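Section 7: Moving Your Save File to Mornovine

Mornovine reads save files from the first Linolora game. Please do the steps in this order. The import can be made only one time for each slot.

1. Close Linolora fully. Sleep mode is not enough.
2. In the launcher, open Tools, then Save Transfer.
3. Choose your old slot. The file must be from version 1104 or later.
4. Press Export and write down the four-digit code, for instance 3879. 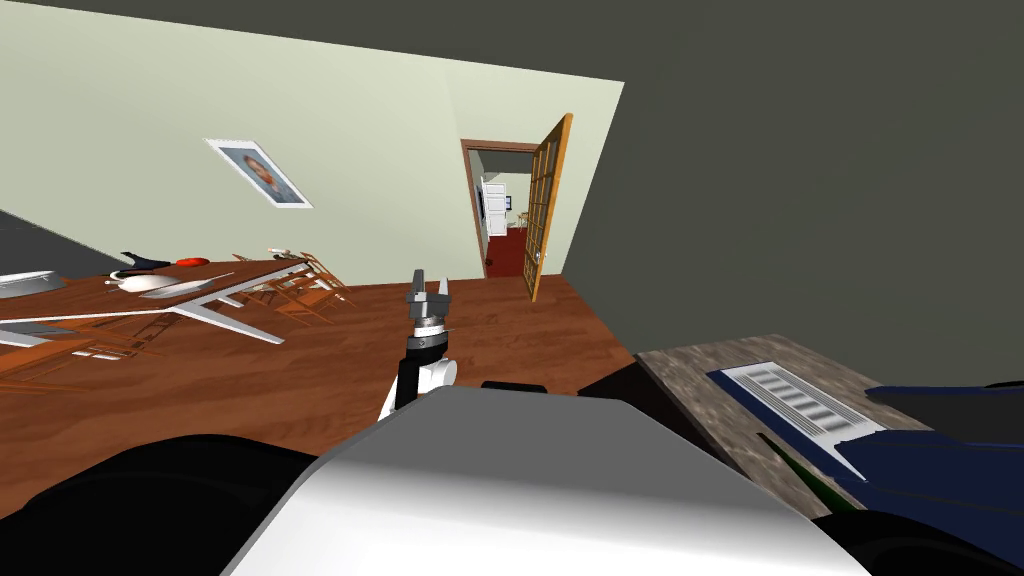 Howard Hollis writes that his code was refused two times, until he noticed that the launcher was still signed in with his old Detanix account. After he signed out and made a new export, the code was accepted.

5. Start Mornovine and select New Game, then Import.
6. Enter the code. Wait until the bar shows 100 percent.

Caution: Do not remove the controller during step 6. The slot will be locked and you must delete it.

Note: Gold and the Clegg side quests are not transferred. Your party names, pets and map marks are kept. 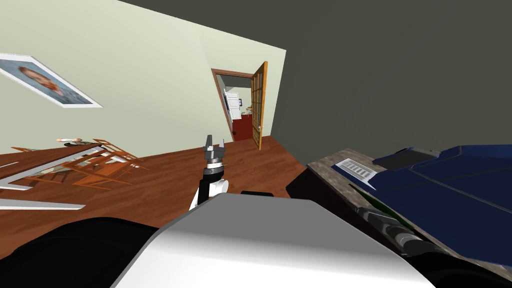 After the import, the game asks you to set the camera. Players who get motion sickness should set Camera Roll to Off before they enter the first dungeon. With roll at the maximum, a room can lean as steeply as the one in the picture here, with the floor going down from left to right, and this is tiring in a long session. You can change the value later under Options, Comfort.

7. Save in a new slot and return to the title screen. The import is now finished.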